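How to read a "new chief executive" announcement before you renew your phone contract

Grurnard has a new boss, and the press release says he delivered a record year at Emura. Maybe he did. If your business buys lines from them, spend an evening checking before you sign anything.

Step 1. Find the word "record." Record what? Revenue, subscribers and profit are different things. A carrier can add 1,889 customers and lose money on every one.

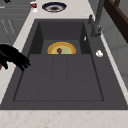 Step 2. Look up how long he held the last job. In this case it was 2 years. Network contracts often run longer than that, so some of the credit may belong to whoever came before.

Step 3. Pull the accounts. Emura's January filing runs to 67 pages. Skip the chairman's letter and go to the notes, where one-time sales tend to hide. The Hinds tower sale is in there, and I'd take it out before comparing years.

Step 4. Cross out "transformation" wherever it appears and read the sentence again. If nothing is left, move on.

Step 5. Ask your account rep, in writing, whether prices or support hours will change. We have 200 lines with Bronomell and got a straight answer only on the third email.
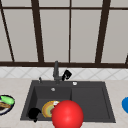 Dark brown bars divide the window behind the sink.

Step 6. Keep the reply with your contract and check it against the first bill under the new management.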